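Your Questions About the Sorting Arm at Jokberg

Since we told everyone that the mixed returns bench would be getting a robot arm, the questions have been coming in by email, on the break room whiteboard, and over a good many cups of coffee. Thank you for all of them, truly! I have gathered up the ones I hear most and answered them as fully as I can. If yours is missing, write to me or stop me in the hallway. — Erzsébet Virág, Returns and Sorting

Last updated 31/10/2024

What is the arm going to do?

It picks loose items out of a bin, one at a time, and sets them down where they can be scanned. That is the part of the returns job that most of us would describe as the dull part, and also the part that has you bending over the side of a deep container for much of a shift. Checking condition, deciding whether something can be resold, repacking and talking to the stores all stay with people.

Is anyone losing their job?

No. There are seven of us on mixed returns and there will be seven of us when the arm is in regular use. I asked for that in writing before I agreed to help with this project, and I have it, and you are welcome to come and read it. What does change is the mix of work. Fewer hours will go to picking, and more will go to inspection and to the store inquiries we have been behind on since the spring.

Will my pay or my grade change?

Your base pay stays where it is. Anyone who finishes the cell operator training moves up one step on the grade scale from the next pay period. The training is open to all seven of us, it is done on paid time, and you don't have to take it if you'd prefer to stay with inspection.

I'm not a computer person. Can I still learn it?

Oh, please don't let that put you off. I still print out my bus schedule, and I got through it. The course was put together by Esko Huttunen from Grundirbridge, who is very patient and doesn't mind being asked the same thing three times. Most of it is about starting and stopping the arm safely, clearing a stuck item, and knowing when to call for help. You won't be writing any programs.

What kinds of things is it practicing on?

All sorts, and on purpose. Our returns never arrive in tidy matching boxes, so Esko wanted a bin with hard things, soft things, thin things and awkward shapes all in together. The practice bin has had a toy figure in it, a paintbrush, a little round-handled brush with cream bristles, an orange plastic fork lying flat on the metal — anything, really, that might give a gripper something to think about. If you have odds and ends at home that you were going to throw out, bring them in and leave them with me. Nothing sharp, nothing breakable and no food, please.

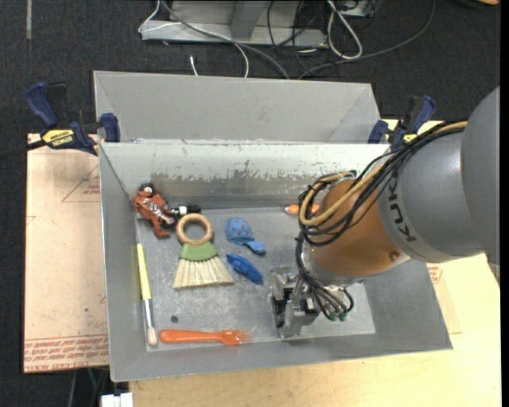
How well does it do so far?

Pretty well, with some way to go. In our last full trial in October it was given 199 items and picked 156 of them without any help from us. The others needed a second try or a human hand. Flat things that lie close to a wall are the hardest for it, as they are for me on a Friday afternoon.

Can I reach in if something gets stuck?

Not while the arm is live, please, even if it is standing perfectly still and the item is right there. Press stop, wait for the cell light to go out, lock off, and then reach in. I know it feels slow when you have been pulling things out of bins by hand for years. This is the one rule on the page that I will be a real nag about.

Will it be used to measure how fast I work?

The system keeps a record of the arm's own picks and its stops. It doesn't log names, and break times and walking times aren't part of it. If the company ever wanted to change that, it would have to come back to the staff meeting first.

Who do I talk to if I'm worried?

Me, to begin with. My extension is 63 and I am in from early morning on most days. If you would like to speak with someone outside our department, Esko is happy to take questions too, and you can leave a note for him in the tray by the time clock, signed or unsigned.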